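From: Shona Farquharson
To: Praltmont Home Sorting list
Date: 16 November 2020
Subject: Re: [praltmont-sorting] Small hair things and bracelets, one box or two?

Lourenço Godinho wrote:

> We have two girls sharing a room and everything they wear on their
> heads or wrists lives in one big jar. By the time you get to what you
> want, the rest is on the floor. I was going to buy one of those
> drawer units with 8 compartments, but my wife says they will never
> keep it up. Does anybody use a plain open box for this? If so, how
> deep, and do you split the bracelets from the hair stuff?
>
> Also, what do you do with beaded bracelets on elastic? Ours keep
> snapping and I am tired of picking beads out of the rug.
>
> Lourenço

Lourenço,

I use a plain open box and I would go that way again. We had a compartment unit before, the Broreo one, and it worked for about as long as I was the one filling it. The openings were too small for a bow with any body to it, so the bows ended up on top, and then the lid would not close.

A shallow box is better than a deep one. With low sides you can see everything from above and nothing gets lost at the bottom. Mine has a white inside, which helps more than I expected, as the dark elastics used to disappear in the old brown basket.

I do the sorting on the bed. Tip it all out on the sheet, put the empty box next to the pile, and put things back one at a time. A table is fine too, but beads roll off a table.

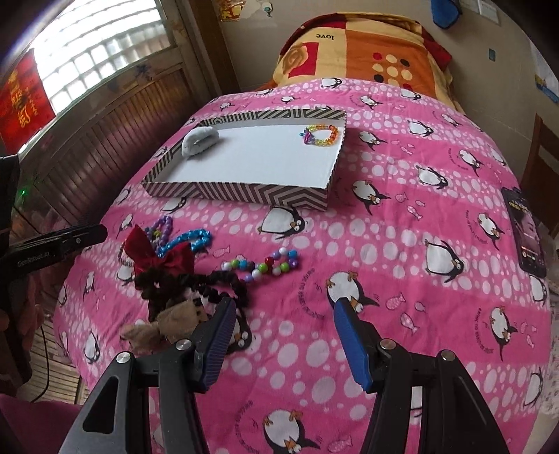

Just getting started: the fluffy white one and one bracelet in the box, the rest still on the sheet.

On your question about splitting them, I keep both kinds in the same box but at different ends. Soft things go on the left: scrunchies, bows, anything fuzzy. Bracelets go on the right. There is no divider. If it gets mixed up during the week it takes a couple of minutes to put right, and a six-year-old can do it without being told where each thing belongs.

Scrunchies are the worst for tangling. Pull them apart before they go in, or they will take a bracelet with them the next time somebody grabs one. Bows go in last, standing up if there is room, so they do not get pressed flat. A flattened bow can usually be brought back by stuffing the loops with tissue overnight.

For the elastic bracelets, check the knot when you sort. If you can see the cord between the beads when the bracelet is lying loose, it has stretched and should be restrung now. I buy the 0.8 mm cord and tie a surgeon's knot with a drop of glue. Last June I bought a bag of 3000 loose beads from Dagdag, thinking I would use it for repairs, and I do not recommend that. We will have them until the girls leave home. A small bag is plenty.

Do not hang the elastic ones on a hook, by the way. The longer ones sag under their own weight. Lay them flat, in a loop if they will make one.

If your two share the box, I would get a second one the same size before I bought anything with compartments. Mine sits on top of the dresser and has been there more than a year.

Does anyone know if Dirkholm still makes the shallow boxes in the larger size? I could use one for the belts.

Shona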